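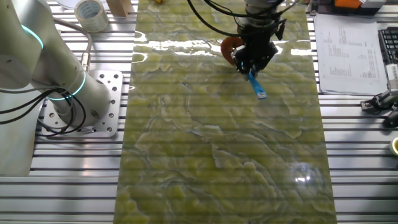 Dwayne Boateng starts the morning on cell 3 with a rag and a bottle of glass cleaner. The marble has to be clean before anything else is done, he says, and he wipes it twice, the second time with a dry cloth.

Cell 3 is at the back of the Zoltach workshop in Endville. It has two arms and a table made of aluminium rails with slots between them, so that anything can be bolted down anywhere and moved later. The green slab down the middle is the working surface. Zoltach tried a painted board first and found that it bowed in warm weather. Stone stays flat, though it shows every fingerprint and throws the light back at you.

Boateng has looked after the cell since January. Most of his work is checking that the arms still go where they are told. A gripper gets knocked, a bolt settles, a cable is rerouted and pulls a little, and the tool ends up slightly to one side of where the controller thinks it is. For the jobs Lema sends over, which are small plastic parts that have to be placed the right way round, slightly to one side means a reject.

The check takes up to 25 minutes. The gripper holds a small blue piece with a lighter tip, and the program brings it down over the slab at a slant and stops just above the surface. Boateng bends down and looks along the stone. He has a feeler gauge in his shirt pocket. If the gap is right he moves on to the next point, and if it is wrong he writes the reading down and carries on without correcting it.

"You finish the list first," he says. "If you start fixing at point 2 you've changed all the others."

The positions are on a printed sheet that he keeps on the rails by the keyboard. It has 114 lines. A normal check uses only the first page column, and the full list is run after a collision or a change of gripper.

Kidus Worku, who wrote the program, would like the readings typed straight in. Boateng prefers paper and types them up before lunch. They have had this conversation several times.

Cables are the other regular job. The arm beside the slab stands on a drilled plate, with its black leads looped round the foot, and Boateng runs his hand along them looking for flat spots or nicks in the sleeve. He leaves a fair amount of slack. On the gripper the leads go up in loose curves, and he moves the wrist by hand through its full turn to see that none of them goes tight. One did in the spring, on a job called Lalia, and the gripper lost its signal every time it turned left. It took two days to find.

After that he checks the bolts in the base plate with a torque wrench, working across the plate from corner to corner, and then the clamps in the rail slots, which he does by feel.

The last full check was on October 3, 2023. Three points were out, all at the same end of the slab. Boateng loosened the gripper mount, cleaned both faces, tightened it again and went back to line one.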